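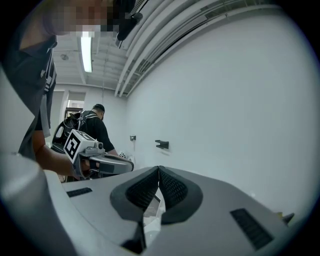

We've finished the big room at the Clustthorpe unit, so I'm putting the whole job in one thread. A few of you asked what the wall cost and what we did with the packing.

1/ The room had been storage for years. The long wall was magnolia over something green, with shelf brackets all the way along it. Everything got photographed, listed and moved out before any filler was opened.

2/ Taking the brackets off left 82 holes. I know the number because I marked each one in pencil so none got missed. Most were plain screw holes. Three had pulled a lump of plaster out and needed two goes.

3/ We used ready-mixed filler for the small ones and bonding plaster for the bad ones. Sanded by hand, wiped down, left overnight. Don't skip the wiping. I did on the back of the door and the paint came off on the masking tape.

4/ Paint is plain white matt from Graltance, trade tubs. A mist coat on the new patches, then two full coats with a long pole and a medium roller. It covers well but it dries quickly at the edges, so you need one person cutting in and one rolling close behind.

5/ Total for the room was £2,142. That covers paint, filler, rollers, the plasterer for a morning, new skirting, hire of the floor sander and one skip. It doesn't include our time or the lights, which came out of last year's money.

6/ Skirting went on after the first coat. If I did it again I'd paint it before fixing it. Kneeling along a whole wall with a small brush is slow and hard on the knees.

7/ Then the unpacking. The Seyoum order came as 11 cartons, every item bagged and then wrapped again. We opened them one at a time against the delivery note, ticked the contents off and flattened each carton before starting the next.

8/ Someone asked how we kept on top of the plastic. We had one sack for clean clear film and one for anything with tape or labels on it. Our recycling firm takes the first and won't touch the second. Cutting the labels out takes a minute and saves a lot from the rubbish.

9/ Keep a bit of the wrapping back as well. We kept enough for returns and for the glass shelf, which is still waiting for its fixings. The rest had gone by March.

10/ One item was wrong. Fitari sent the short version of the coat rail. They've agreed to swap it and we'll put the right one by the entrance, so until then coats are going on the back of the door.

11/ Sound is the thing I'd think about earlier next time. A long bare wall bounces every voice back at you. With three conversations going you find yourself talking louder and louder. We're pricing up curtains for the far end and some panels for the ceiling.

12/ To whoever asked about hanging pictures: no, the wall is staying clear. Notices go in the corridor. I've only just filled it.

13/ Marks so far: two scuffs near the socket and a black line at elbow height. A damp cloth got the scuffs off. The line needed a dab of paint, and I've put nearly a full tub in the cupboard under the stairs with the room name written on the lid.

14/ Still to do: coat rail, glass shelf, door stop, and the bit of skirting behind the radiator that I've been ignoring. I'll add the curtain prices to this thread when they come in.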